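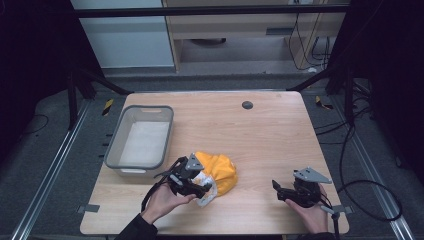 Section 5: Recording with the hand-held grippers

Cloth into basket

By now you should have both grippers paired and the Jelinitz recorder showing a steady green light. If you haven't, please do go back to Section 4 first, as it will save you a good deal of grumbling later on (I speak as one who has grumbled).

The cloth task is the one we give to everybody who joins us at Elisthorpe, and it's a lovely one to learn on. You pick up a bundled piece of fabric with the grippers, open it out a little, and lay it in the grey basket. A child could do it with bare hands! With a pair of grippers it takes a bit more patience, so give yourself a morning.

Before you start

1. Put the basket on the left of the table, with its white liner flat on the bottom.
2. Drop the cloth on the table from about the height of your elbow and leave it however it lands. Please don't tidy it. The creases and the odd bit of lining poking out are just what we want the system to learn from.
3. Run the cable from each gripper down past your wrist and let it hang towards you, off the front of the table.
4. Check that the plate on top of each gripper is tight. A quarter turn with the small key will usually do.

Recording an example

5. Bring both grippers in over the table, jaws open, and hold still until you hear the beep.
6. Let one gripper go in first and nudge or pinch the cloth from the side, with the other waiting close by, slightly open.
7. Work at the pace you'd use for folding laundry while chatting to somebody.
8. Lay the cloth in the basket, let go, and draw both hands back to the table edge.
9. Press the pedal to save.

Note: If you drop the cloth halfway, carry on and pick it up again. Yupin Nilsuwan, who looks after the Suwannarat collection, is very fond of these recoveries and will thank you for them. Tag them "regrasp" when you save.

Caution: Don't squeeze the jaws shut on a cable, and keep your feet clear of any cables lying on the floor.

Take a proper break after every 20 examples. Tired wrists make for jerky recordings, and those get thrown out at the checking stage, poor things.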